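Ruchti FX Reserve Filings, README

Last touched Dec 11, 2022 by Unai Valcárcel. Bugs to Gertraud Auer.

What's in it: 792 reserve filings from small and midsize banks, one row each. Foreign currency deposits, required reserve, reserve held, shortfall if any. Amounts in thousands, local currency. Jikania did the first scrape, Drultia cleaned up the bank names.
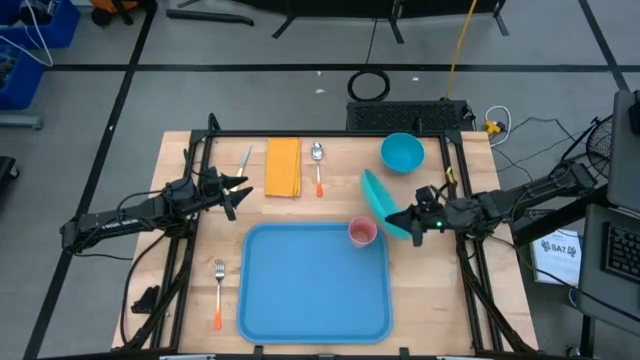

Columns: 19. Dates are filing dates, NOT period end. Got burned by this in March. Period end is in col 4, blank for older rows.

Known problems
- 111 rows have no reserve ratio. Left blank, don't fill with zero
- two banks merged, both IDs still in there
- rounding is diferent before the rule change
- notes field cut at 256 characters, full text is lost

Splits: none. Make your own, keep each bank on one side. 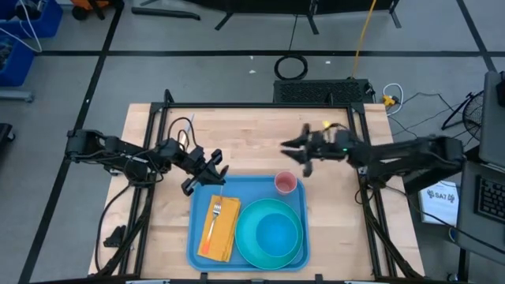
Tray with plate, bowl, cup, napkin and fork.

License: research use only, ask Roswitha Egger for anything else. Please dont repost the raw CSV.

To do: currency codes, merge fix, a proper changelog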